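Open Day at the Workshop: Frequently Asked Questions

Tomton opens its robot workshop to visitors twice a year, and every time we get the same emails. We have collected the answers so you can read them on the bus. If your question is missing, write to the address on your ticket and a human will reply, usually after lunch.

When is it?

The next open day is in October. Doors open at 10 in the morning and close at 4 in the afternoon. The last demonstration starts at 3:15. Please don't arrive at 3:50 and ask for the short version. The short version is a robot standing still, and it looks much like the long version of a robot standing still.

Where do I go?

Use the side entrance on the Clanden Street end of the building. The front entrance has a nicer door, a bell and a large sign with our name on it, and it has been locked for as long as most of us have worked here.

Does it cost anything?

No. Tickets are free but you do need one, and you need to have picked a time slot. We let in groups of 8 because that is how many people can stand behind the yellow line and still see something other than the back of a tall man's coat.

What will I see?

Two robot arms doing small household jobs at a counter. The program changes a little from one open day to the next. At the moment it includes folding a dishcloth, putting a lid on a jar, and passing keys from one arm to the other. The key handover gets the most questions, so we go through it more than once.

Keys? Really?

Really. People come in hoping for backflips and we show them a key ring. By the second try they are leaning over the line and whispering at it like golf fans.

A handover is a good test of two arms working together. One has to hold still and hold tight. The other has to come in at the right height and angle, close on something very small, and wait before the first lets go. If either one is off by the width of a fingernail, you hear a clink and somebody in the group says "aww."
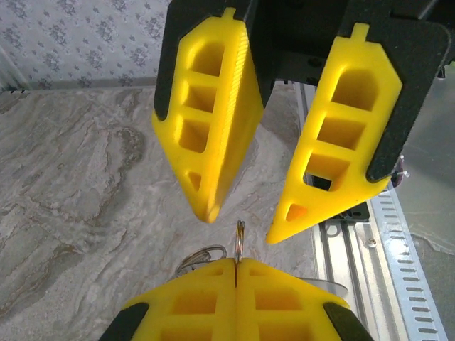

The key handover, with one pair of fingers gripping the ring and the other pair pointing down above it.

Why are the fingers yellow?

They are printed, and yellow is the color we bought a lot of. It also shows up well on video, a fact we noticed later and now mention first.

Why are there holes in them?

The openings save material and let a finger give a little when it presses on something. They also collect crumbs, which we learned during a short and regrettable toast demonstration.

Is the robot doing this by itself or is someone driving it?

Both happen during the day, and the host will tell you which you are watching. In the first half of a session an operator moves the arms by hand controls. In the second half the arms run the same job on their own, using what was learned from earlier practice. We had 1000 practice handovers to learn from before we let the public see one. You may feel that a toddler would need fewer. Several parents have told us so, and one of them had brought the toddler.

How often does it drop the keys?

Often enough that we keep a spare set. We don't publish a success rate for open days because the conditions aren't fair on anyone: the lights are different, the floor shakes when a group walks in, and people cheer at the wrong moment. If you see a drop, you have seen a normal working day.

Can I try the controls?

Yes, if you are 12 or older and can wait your turn. The practice station runs on a smaller setup built with Plireck, and each visitor gets 2 minutes. That sounds stingy until you try it. Most people spend the first of them discovering which arm is the left one.

Can I touch the robots?

No. You can touch the spare fingers on the table by the exit. Please leave them there. We started last year's open day with a full tray of them and ended it with half a tray and some very innocent faces.

Is it safe for children?

Yes, behind the line, with an adult who is paying attention. The arms move slowly when visitors are in the room. Very small children tend to lose interest and go for the office chairs, so hold on to them there too.

Can I take photos?

Yes, with the flash off. The cameras on the arms are easily upset by sudden light, and then everybody has to wait while we apologize to them.

Is there anything to eat?

The Sandhu coffee cart parks in the yard from opening until the pastries run out. Those two times are closer together than you would hope. No food or drink past the workshop door – see the toast, above.

Is the building accessible?

The side entrance and the workshop are step-free, and there is an accessible restroom on the same floor. If you would like to sit for the demonstration, tell the person at the door and we will put a stool at the front of the line.

Can I bring a school group?

Not on the open day itself. Schools can book a separate morning visit through the contact form, with 2 adults per group. Bring a packed lunch, and please count the students on the way out.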